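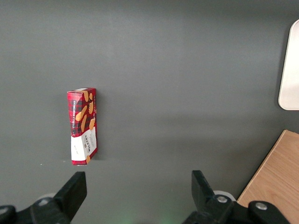 Could the arms learn the drawer and the grocery box from far fewer examples, one of the Skultiren reviewers asked at our last check-in, and if they could, why were we still planning to record so many? It was a good question and it changed how we spent this period, so most of what follows is our answer to it.

Ruto progress report to Skultiren
Period ending November
Prepared by the Yupanqui project team

Where we are

We now have 818 usable examples in the Ruto set. At the last report we had 400, and a fair share of those were recorded before we settled on a steady way of starting and ending each run. The newer ones are much better. Starts are cleaner, there are fewer long pauses in the middle, and both arms are doing something useful for more of the time.

An example, for the purposes of this report, is one complete attempt by an operator guiding both arms, recorded from start to finish through the wrist cameras and the fixed camera, with the arm positions saved alongside. Half-finished attempts are kept in a separate folder and aren't in the total.

The work is still built around household storage: opening a drawer by its handle, picking up a packaged food item, placing it in the drawer or on a tray, and closing the drawer again. We've kept the hardware the same all the way through, which has made comparing early and late recordings far easier than it was in the pilot.

What we learned about how many examples we need

After the reviewer's question we held back part of the set and trained on smaller slices of it. For the drawer on its own, the gains flattened out early. The arm finds the handle, closes on it and pulls in a fairly straight line, and extra examples of the same motion from the same starting place did very little. So the reviewer was right about the drawer, and we've stopped recording it as a task by itself.

The two-handed work is another story, and it's the part we're most excited about! One arm has to keep the drawer open while the other goes for the box, and the learned behaviour kept improving with every slice we added. Tall, narrow cartons are fussy. If the fingers come down a bit off to one side the carton tips, and the operator has to decide on the spot whether to follow it or back off and try again. Those recoveries are worth a lot to us. When we took them out of the training slice as a test, the arm would knock a box and then carry on as though it were still upright.

We've changed the operator instructions as a result. Under the old wording, a run with a tipped box was thrown out and started over. Operators now keep going if they can recover, and they mark the run as a recovery in Remik before moving on. It's a small change to the form and it has already given us a type of example we were hardly collecting before.
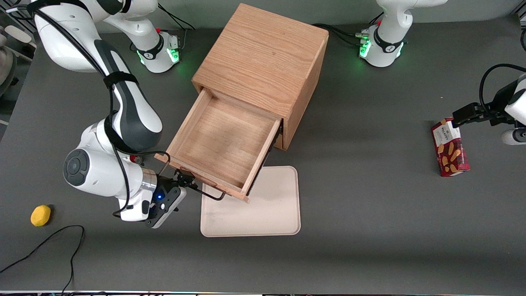
We also changed how the table gets laid out between runs. In the first part of the project each operator set things out by eye, and people have habits. The box drifted back to the same few places, nearly always within easy reach of the same arm. Remik now shows a layout card before each run, with a position for the main item and a direction for it to face, and the operator matches it as closely as is sensible. We don't ask for perfect placement. A bit of slop is good for the learning and it keeps the pace up.

Loose items that have nothing to do with the task can be left on the table or taken away, as the card says. We were a little nervous that clutter would slow everything down, but operators got used to it within a session or so, and the trained arm now copes better when there's something extra lying nearby.

Pace and people

A full session gives us 30 runs on a good day, before checking. Each operator works one session and then swaps to checking recordings, and that has been kinder on the shoulders and has also made everyone a better judge of a clean run. We'd like to keep it that way even though it costs us some recording time.

Training a new operator takes roughly 7 practice runs before we start keeping their recordings. The hard part to teach is patience with the holding arm. New people tend to watch the arm that's reaching and forget that the other one is hanging on to the handle, and the drawer creeps. We've added a short warm-up where the holding arm is the only thing that matters, and it seems to help.

Problems

The wrist cameras were our main headache. When the fingers close on something tall the view gets crowded, and for a while our automatic check was rejecting perfectly good runs because it lost sight of the item. We've loosened that check and now look at the fixed camera first. Some runs rejected under the old rule have been brought back, and they are included in the total above.

Storage filled up faster than planned. We've moved older recordings to slower disks – they're all safe, just a bit of a wait to open – and we can finish the current stage without asking for more money.

One thing we haven't solved is naming. Early recordings use a mix of labels for the same item, and cleaning them up by hand is dull, slow work. Remik can suggest matches, though someone still has to look at each one. We're doing a batch every Monday and will be at it for a while yet.

Next period

Recording will shift almost fully to two-handed runs with recoveries. We'd also like to bring in softer packaging, bags especially, as everything so far has been fairly rigid and we suspect the grip the arm has learned is too firm for anything that squashes. We'll try a small batch first and look closely before committing to more.

We'd welcome a visit from the reviewers while the softer items are being recorded. The best time to come is the morning session, when both recording and checking are going on, and anyone who'd like a turn at guiding the arms is welcome to one. Please let us know about access needs ahead of time so we can sort out the lift key.

The spending table and the list of task types are in the attached sheets, in the same layout as last time.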